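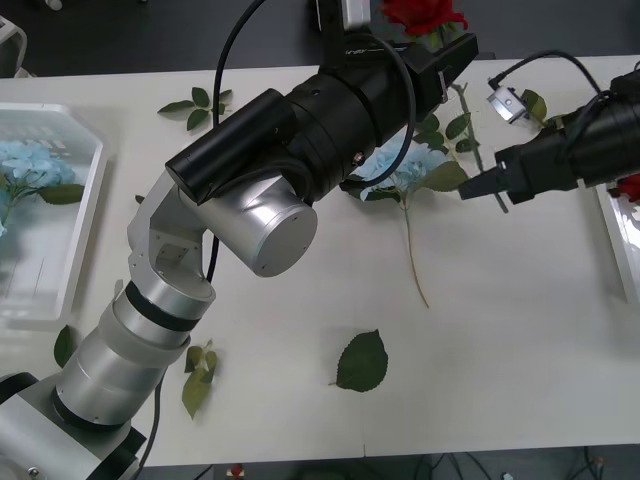

## Progress report: safe working practice for the two-arm flower cell, third quarter

Prepared for Negin Moradi, Strachan Growers' Fund
Prepared by Intan Gunawan, Lisgate workshop

### Summary

The grant pays for two things: a written set of operating rules for paired arms handling cut flowers, and enough hours on the cell to show that the rules can be followed by ordinary packing staff. The rules are now at their second draft. We have logged 161 supervised hours against a target of 1000 for the life of the project. That is behind plan, mostly from the late start at Messtead, and the catch-up is set out below.

### Rules adopted this quarter

The second draft is shorter than the first. Staff told us the old one read like a purchase contract, so we cut the background and kept the instructions. The main ones:

- One named operator per session. The name goes on the board before power-up and comes off after power-down.
- No hands over the table while either arm is enabled. Dropped leaves and petals stay where they fall until both arms are stopped.
- The two grippers may share the middle of the table only in programs that have been run at reduced speed first, with the operator holding the stop button.
- Trays are loaded and swapped with the arms parked.
- Grip force is set by flower type and locked. Roses and hydrangeas have separate settings, and a change to either needs a second signature.
- Cables are checked by eye and by hand at the start of each session, through the full reach of both arms.

The cable rule has taken up more time than any other. The lines on the arms need slack to follow the wrist, and slack gets in the way of long stems. We tried shorter ties in March and went back to the longer loop after one of the connectors was pulled. The draft now asks for a slow sweep of every joint after any cable is moved, and the result written in the log. Floor cables are covered in a separate section, which still needs work. Covered channels have been priced and will be fitted at Ponuvside first.

### Incidents and stops

There were no injuries. Two events were logged as reportable under our own rules:

1. An operator reached in to straighten a stem with one arm still enabled. The arm did not move. The operator was retrained, and the enable lamp has been shifted to eye height.
2. Both arms were sent to the same stem after a program was edited and not retested. The collision check stopped them short of contact. Edited programs now lose their approved status until they have been run slowly again.

We also recorded a number of nuisance stops from loose foliage. These cost time but did no harm, and we would sooner keep the sensitivity where it is than tune it down.

### Training

The course is a half day, with a practical check at the end. Staff handle the stops, the parking positions and the log, then run one tray of each flower type. Intan has taken all sessions so far. A second trainer at Messtead will sit in on the next two and then lead one.

Feedback has been fair. Several people wanted the parking steps on a card at the table, and that has been done. The section on force settings was found confusing by almost 50 per cent of those who took the check, and it is being rewritten with plainer labels.

### Spending

Spending is within the approved budget. The saving on guarding has gone to replacement gripper pads, which wear faster than quoted — sap appears to be the cause, and the supplier is looking at another material. No change to the grant total is requested.

### Next quarter

- Bring Messtead up to two sessions a day, adding 110 hours by the end of the quarter.
- Finish the floor cable section and fit the channels at Ponuvside.
- Send the third draft to all three sites for comment.
- Agree with the fund on who may sign for a change in grip force. At present only Intan can, and this holds up work when she is away.

We would like a decision on the last item before the third draft goes out. A short call with Negin would be enough.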